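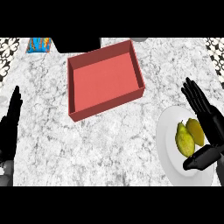 Friday, sim bench, morning

Picked up the pears-to-tray task again. The instruction text is fixed now: "put both pears in the red tray." Kyriaki Lazaridis wanted "red" and not "coral" because that's what people will type, and the label file has been changed to match.

Start state for every episode: both pears on the white plate at the right of the counter, tray near the middle with nothing in it, right hand parked over the fruit, left hand up at the far left. Tray yaw is randomized a little each reset. Plate position isn't yet, and I think it should be.

Count so far is 953 demos kept, out of 1,654 recorded. Most of the rejects come from the first batch, before the glove calibration was redone. If I only look at demos since then, the keep rate is a lot better, but I haven't split the log properly. To do.

What went wrong this morning:

- The thumb lags the other fingers by a few steps at the start of the grasp. The operator closes, the four fingers arrive, the thumb comes in late and rolls the pear against its neighbor. Looks like the retargeting filter. Halved the smoothing on the thumb only and it got better, with some jitter when the hand is idle.
- Two pears touching is harder than I expected. Taking the near one first usually shoves the other toward the rim. 19 episodes ended with a pear off the plate and I threw those out. Talebi's loader would accept them as failures if we tagged them, so maybe keep the next lot.
- The left arm does nothing in this task, but operators drift it. Kyriaki's view is that the drift is noise and we should freeze it. I'd leave it live, as the two-handed tasks come right after and I don't want the policy learning that the left arm is dead. Froze it for one block of 260 to compare. The other blocks stay as they are.

Head view: still padded top and bottom with black to get the square input. The crop eats the far side of the counter, so the wrapper in the upper left loses its top and the big black thing behind the tray is partly cut off. Fine for pears. It won't be fine for anything we place at the back. Asked whether we can tilt the head down a few degrees or just train on the wide strip. No answer yet.

Marble texture: leave it on for this set. The Hullent counters get swapped in later, in the July set, along with different backdrops. The black-and-white floral one is only there for variety and can go if it causes trouble.

After lunch:

- rerun the thumb filter at a third setting
- add plate jitter, small, and check the pears don't spawn inside the rim
- split the keep rate by calibration date
- write the failure tags before anyone records more

Disk on the recording machine is getting full. Move the old rejects off before starting the next block - don't delete them.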